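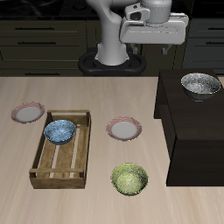 Notebook, November 29, 2022
4 min read

Went to the Warkside open day with Shanthi Pramanik. Writing this up before the brochure language gets into my head.

The main item was Plimport, their planner for kitchen handling. All of it was simulated. I had understood from the invitation that there'd be hardware, and I asked at the door, and was told the hardware was at Sullska until July. Fine, but put it in the invitation next time.

Setup was one arm behind a table, with a slatted crate, two plates with pinkish-red rims, bowls in blue, green and grey, and a dark brown cabinet on the right. The task they talked through was the grey bowl and the middle plate. They had a slide claiming 479 successes but I didn't catch out of how many, and the presenter moved on before I could ask. Shanthi thinks he said the layouts were shuffled for each run. I wrote down "shuffled?" and nothing else.

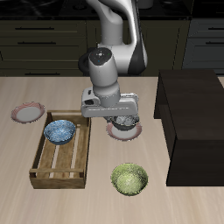
Gripper down at the middle plate, dark speckled bowl between the fingers and the plate.

My notes from this part, tidied a bit:

— I couldn't tell from the screen whether the fingers had the rim or were pushing down on it. Asked. The answer was "contact is handled", which I don't count as an answer.
— Friction values: set by hand, same for every dish. A glazed bowl and a plate are different colours to this thing and not much else.
— The planner gets object poses straight from the simulator. No camera noise at all. Shanthi asked what happens with a 9 mm error on the bowl position and they hadn't tried it.
— Time limit per attempt is 60 seconds. Seemed generous for moving one bowl.

To be fair to them, the motion planning looked decent, and the bit on keeping the wrist clear of the cabinet was the best ten minutes of the morning. Sadowski's old planner used to fall over on exactly that kind of tall obstacle, and we spent a good part of last year working around it.

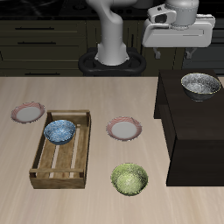 Grey bowl up on the cabinet, gripper empty.

Asked whether the bowl always begins on the cabinet. Yes, give or take a small offset, so "shuffled" is doing a lot of work on that slide. I'd like to see it begin in the crate, where the end walls and slats would get in the way of the fingers.

They offered us the scene files and the logs from 163 runs. I said yes to both.

To do:
— Get the logs onto the shared drive (me)
— Add pose noise and rerun, starting small (Shanthi)
— Swap the grey bowl and the blue one, see if it still plans
— Email Warkside for the total behind the 479

No recommendation on buying a licence until the noise runs are in.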